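# Recording the chopstick pairing task with the hand-held gripper

Applies to the Doda hand-held tool, firmware 3 and later. Last checked 22 Mar 2019 at the Clurham site.

The task is to collect chopsticks lying apart on a table and bring them together into pairs, one pair at a time. Each recording becomes one demonstration for training. Read the whole page before you start, as the tool has to be zeroed before the first episode and again after any drop.

## Before you record

1. Wipe the lens. Leave the table as you find it; small specks don't affect tracking.
2. Open and close the fingers fully 3 times. The width readout should return to the same value each time.
3. Check that both finger pads sit flat. A pad that has rolled at one corner will let the second stick slide out.
4. Start the session in Seo and choose the task name from the list. Don't type a new one.

## Picking up

Lay the sticks down with the thick ends toward you. They needn't be parallel, and a mix of angles is better for the data than a neat row. Approach from the thick end with the fingers open slightly wider than one stick, then close slowly until the stick stops turning between the pads.

For the second stick, lower the held one beside it, open just enough to admit both, and close again. Keep the wrist still while the fingers move – most rejected episodes from the Jandstead batch had the wrist turning during the close.

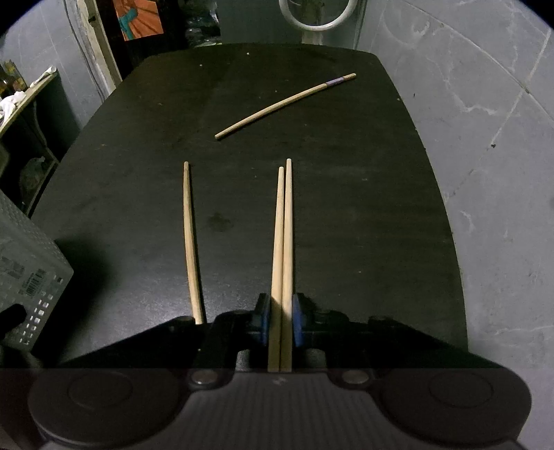
Hold the pair for one full second before moving on. The segmenter looks for that pause to mark the end of the grasp, and a shorter one gets merged into the transfer. If one stick sits higher than the other, leave it. Correcting the height by tapping the tips on the table adds a contact the arm can't repeat reliably.

## Placing and ending the episode

Lower the pair until the sticks touch the surface, open the fingers, and back away along the line you came in on. Stop recording once the tool is clear. A normal episode runs nearly 30 seconds. Anything under 7 is dropped by the filter.

Record 11 episodes per layout, then move the sticks and change your own position at the table.

## Common faults

- **Width reads closed while holding a stick:** zero the tool again and discard the episode.
- **Tracking lost during approach:** the tool was moved too fast, or a hand covered the lens.
- **Second stick drops:** finish the episode and mark it as failed. Failed episodes are kept in a separate folder and used for the recovery set.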